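Dish towel

A dish towel (also tea towel, kitchen towel, or, in houses where standards have slipped, "that rag") is a flat piece of absorbent cloth used mainly for drying dishes, glasses and cutlery after washing. It is usually thinner and smoother than a bath towel and is most often made of cotton, linen or a mix of the two. Its secondary uses include covering rising dough, gripping hot pan handles, swatting flies and being thrown over the shoulder of a person who wishes to look as if they are cooking.

Name

"Tea towel" is the common term in Britain, Ireland, Australia and New Zealand, and is understood in the United States mainly by people who own a teapot. Americans generally say "dish towel". A dishcloth is a different object, used wet for washing, although the two are confused often enough that some families have given up and keep everything in one drawer.

Fabric and weave

Linen was long the preferred material for drying glass, as it leaves very little lint. It also wrinkles badly, and households with servants solved this by having someone else iron it. Cotton is cheaper, softer and easier to wash, and has taken over most of the market.

The main types in home use are:

Plain weave: flat, light and quick to dry. Good for glasses and for covering food.
Waffle weave: has small raised squares that give the cloth more surface. Shrinks in the first wash, sometimes by a lot.
Terry: looped like a bath towel. Soaks up a great deal and sheds fluff on wine glasses.
Flour sack: thin, large cotton cloth, named for the sacks that thrifty households once cut up and hemmed. It is now sold new, at a price that would have surprised them.

New cotton towels often repel water because of finishes left from the mill. Washing them before use is widely advised and widely skipped. Fabric softener brings the problem back by leaving a coating on the fibers, and a towel treated this way may feel lovely while pushing the water from one side of the plate to the other.

Patterns

Stripes and checks are the oldest common designs and remain the most common, being easy to weave and forgiving of tomato sauce. Blue and red on white are the usual colors.

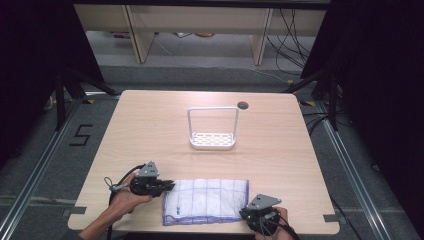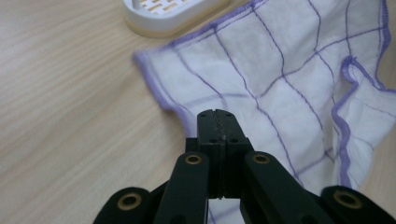 White cloth on a light wooden tabletop; in the first view it is folded, with a pattern of thin blue lines.

Printed towels are a separate branch of the family. They may show maps, recipes, birds, castles or a calendar for a year that has long since ended. The souvenir towel is bought on vacation, given to a relative and judged too nice to use, after which it spends its life at the bottom of a drawer. Small collectors' circles exist. Naa Amissah's booklet Too Good for Dishes sorts souvenir towels into four groups: places, events, advice and "regret".

Makers

Most dish towels are sold without much fuss about who wove them. Among the smaller labels, Ametepe is known for heavy striped cotton with a hanging loop in one corner, and Patitz for plain linen in a gray that the firm insists is white. Sastex supplied hotels with a towel bearing a woven center band, partly so that it could be recognized when it turned up in guests' homes. Flarow sold a set of seven, one named for each day of the week. Owners are reported to have ignored the names by the second week.

Care

Dish towels are normally washed in hot water and dried fully before being put away. A damp towel left in a heap will smell sour and pass the smell on to the glasses. Hanging it spread out on a rail or oven door helps, though the oven door is a poor choice when the oven is on.

There is little agreement on how often a towel should be changed. Daily is the usual advice in household manuals. In practice the towel is changed when guests are expected, or when it can no longer be folded. Towels used to wipe up raw meat juices should go straight to the wash, a point on which even relaxed cooks tend to agree.

Folding

The standard fold is in thirds lengthwise and then in half, which gives a strip narrow enough to hang from a rail. Other methods include rolling, filing upright in a drawer, and stuffing. The hanging loop, where there is one, tends to tear off at one end within roughly three years – after that the towel is hung by whatever corner comes to hand.

See also

Apron
Dish rack
Napkin
Oven mitt
Paper towel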